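Recording your first batch of examples

Before you record anything, run the arm through the whole task once by hand, nice and slow, and watch the wrist view while you do it. I like to begin every take with the fingers wide open and a bit of plain wall behind them, so each example starts off the same way.

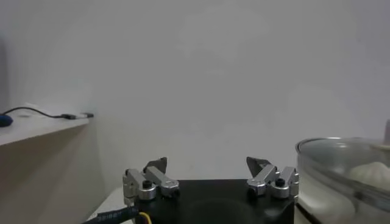 Once you're happy with the start, press record and go at a calm pace — no faster than you'd pour a friend's coffee! Do 16 takes, then stop and play them all back. Throw out any where you paused to think, and move the target a little before the next round. Ermira Hoxha and I kept 630 takes for Pelten that way, and I'd happily do it all again.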